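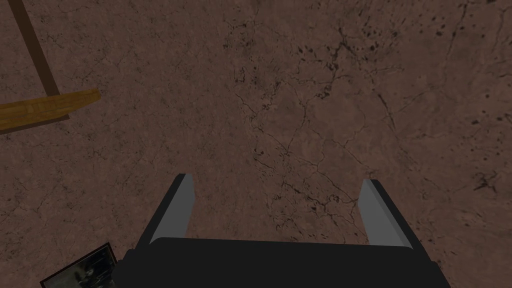 Mobile hearing and eye checks for older people reach Judham

A free program of hearing and eye checks for people over the age of 60 has opened in Judham, after two years of work in the neighboring town of Plimmont. The program is run by the health charity Kurnura, together with the district health office, and it will stay in Judham until the end of July.

Residents can come without an appointment between 9 a.m. and 1 p.m. at the old library on Rizzi Street. In the afternoon the team makes home visits for people who have difficulty walking or who live far from the bus line. A home visit must be requested by telephone or through the family doctor.

"Many people wait a long time before they ask for help with their hearing," said Samuele Benedetti, who coordinates the program in the district. "They turn up the television, they stop going to the card evening, and the family thinks it is only age. When they finally come to us, some years are already lost." 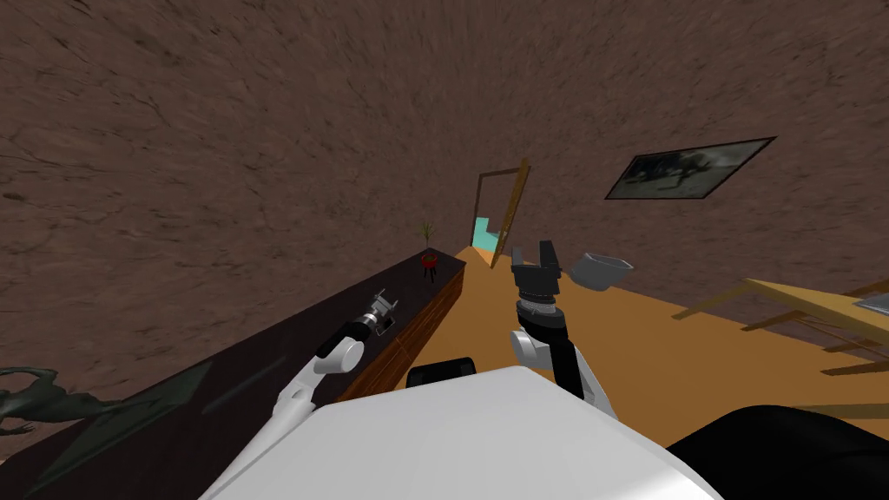
A counter with a potted plant at the far end.

In Plimmont the program checked roughly 4,000 people. According to the charity's report, 77 of them were sent to the hospital for urgent treatment of the eyes, mostly for high pressure inside the eye. A larger group received a hearing aid for the first time, or had an old one repaired. The report also mentions a problem which the organizers did not expect: many people already owned a hearing aid but kept it in a drawer. It was uncomfortable, or the battery was too small for their fingers to change.

For this reason the Judham program has added a short practical lesson. Each person who receives a device, or brings one from home, can sit with a technician and practice how to put it in, clean it and change the battery. A family member or neighbor is welcome to join. The lesson can be repeated as many times as necessary.

The checks are free. Glasses are paid for by the district when the person's income is under the limit for social support; other people pay a part of the price. Hearing aids follow the national rules, and the staff can help to fill in the forms. The charity asks visitors to bring an identity card, a list of their medicines and -- if they have them -- their present glasses.

The district has given money for five months of work. The rest comes from donations and from a small fund of the town of Plimmont, which wanted the same team to continue nearby. Mr. Benedetti said that the team hopes to see 100 people each week, but that the number of home visits will decide this. "One visit in the hills can take half of the afternoon," he said. "We do not want to hurry these visits. Often we are the first guests of the week." 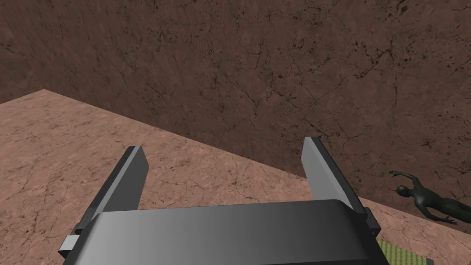 Stone-textured floor and dark brown wall.

Transport to the library is possible on two mornings a week with the community minibus, which stops at the church, the pharmacy and the lower market. Places on the minibus should be reserved one day before. Information sheets in large print are available at the town hall and in both pharmacies.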